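# Chapter 5

## Wood and Water: Why Boards Move

A plank that was perfectly flat in August may rock on the bench by midwinter, although no one has touched it. A drawer that slid freely when it was fitted may bind in a humid summer. These changes are among the oldest problems in woodworking, and most of them have a single cause. Wood takes in water from the air and gives it back again, and as it does so it changes size.

This chapter describes how water is held in wood, why the resulting movement is greater in some directions than in others, and how furniture makers, flooring installers, and builders allow for it. Students should already be familiar with the parts of the trunk described in Chapter 2 and with the terms *sapwood*, *heartwood*, and *growth ring*. The drying of lumber in kilns is treated separately in Chapter 6.

### 5.1 Two Kinds of Water

Wood is made up largely of long, hollow cells that lie, for the most part, parallel to the trunk. In a living tree these cells contain water in two forms. *Free water* fills the hollow spaces, much as water fills a drinking straw. *Bound water* is held within the cell walls themselves.

The distinction matters a great deal in practice. When a log is first cut and begins to dry, free water leaves before most of the bound water. The wood becomes lighter, but its dimensions hardly change. The stage at which the hollow spaces are empty while the walls remain saturated is called the *fiber saturation point*. Below this point, each further loss of water is a loss from the cell walls, and the walls draw closer together. Shrinkage begins here.

Moisture content is expressed as a percentage of the oven-dry weight of the wood:

**Moisture content (%) = (weight of water ÷ oven-dry weight) × 100**

Because the comparison is made with dry wood and not with total weight, very wet lumber can have a moisture content above 100 percent. Students sometimes take such a figure for an error. It means only that the piece contains more water, by weight, than wood.

> **Worked problem.** A sample block is weighed when wet and again after drying in an oven until its weight no longer changes. The dry weight is 286 grams. The water lost weighs 34 grams. Dividing 34 by 286 and multiplying by 100 gives a moisture content of 11.9 percent.

### 5.2 Three Directions of Movement

Wood does not shrink equally in all directions. Along the length of the grain, movement in normal wood is so slight that it can usually be ignored. Across the grain it is considerable, and it differs again according to the position of the growth rings. Movement along the curve of the rings (*tangential*) is commonly close to twice the movement from the center of the trunk toward the bark (*radial*).

Several familiar faults follow from this difference. A flatsawn board, in which the rings meet the face at a low angle, tends to cup as it dries. The side that faced the bark shrinks more than the side that faced the center, and the edges pull toward the bark side. A quartersawn board, in which the rings stand nearly upright, remains flatter and changes less in width. A square leg cut with its rings running from corner to corner may dry to a diamond shape.
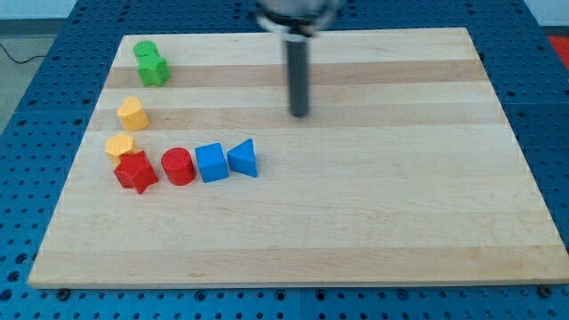
Gluing narrow pieces into a wide panel is the usual answer to the instability of a single broad plank. Each strip still swells and shrinks across its width, and the panel as a whole moves by the sum of these changes, but the tendency of any one piece to cup is checked by its neighbors. The method also allows knots and splits to be cut away before assembly, and it makes use of lumber too narrow for other purposes. Color deserves some attention when the strips are laid out. Maple varies enough that the joints may be plainly seen, and in the board shown the pale cream strips alternate with slightly darker, honey-tan ones, so that the width of each piece can be read from the surface. Some makers arrange the strips for this effect, while others sort them closely by shade.

The grain of all the strips in such a panel should run the same way. If one piece is set crosswise to the rest, its length resists the movement of the others, and the panel is likely to split or to open at a joint.

### 5.3 Reaching Balance with the Air

Wood left in steady conditions will in time stop gaining or losing water. It is then said to have reached its *equilibrium moisture content*. This value depends chiefly on the relative humidity of the air and, to a lesser degree, on temperature. Lumber stored in a heated building in a cold climate settles at a lower value than the same lumber kept in an open shed.

For this reason, material should be brought into the workshop well before it is used. It should be stacked on dry spacers of equal thickness, with the spacers placed directly above one another and with air free to reach both faces. A board laid flat on a solid bench exchanges moisture mainly through its upper face and may warp overnight.

Finishes such as oil, varnish, and lacquer slow the exchange of moisture but do not prevent it. A tabletop should be finished on both faces so that the two sides respond at a similar rate.

### 5.4 Allowing for Movement

The frame-and-panel door is perhaps the best-known solution to the problem of movement. A thin panel sits in grooves cut in a surrounding frame and is left unglued at its edges, so that it can grow and shrink without forcing the joints. The frame members are narrow, and the overall size of the door changes very little.

The principle was well understood long before its cause could be explained. The workshop accounts of the joiner Aatos Partanen, kept at Dunmore and begun in 1599, include payment for a chest whose panels were to be "left slack in their channels against the wet months." The same accounts record the return of a table, its top nailed fast to the rails and split from end to end.

Present-day methods differ in their hardware more than in their purpose. Tabletops are commonly held by wooden buttons, slotted screws, or small metal clips, each of which grips the top firmly downward while permitting it to slide across the grain. A breadboard end is glued only at its center, and its outer pegs pass through elongated holes.

### Case Study: The Reading Room at Tresonley

When the reading room at Tresonley was refurnished, some 34 tables were made with solid tops fixed to steel frames. The drawings called for round bolt holes. The tops were built during a damp season and delivered shortly before the heating was turned on. Within the first winter, cracks had appeared in 5 of them, in every case along a line running inward from a bolt.

Joonas Kuusisto, the consultant engaged to examine the damage, found no fault in the lumber or in the glue. His report recommended that the bolt holes be lengthened across the grain and fitted with wide washers, that the cracked tops be repaired and reused, and that future orders state the moisture content of the wood at delivery. The changes were carried out without removing the frames from the building.

As you read the sections that follow, consider which of these three recommendations could have been made from the drawings alone.

### Key Terms

- bound water
- equilibrium moisture content
- fiber saturation point
- free water
- radial movement
- tangential movement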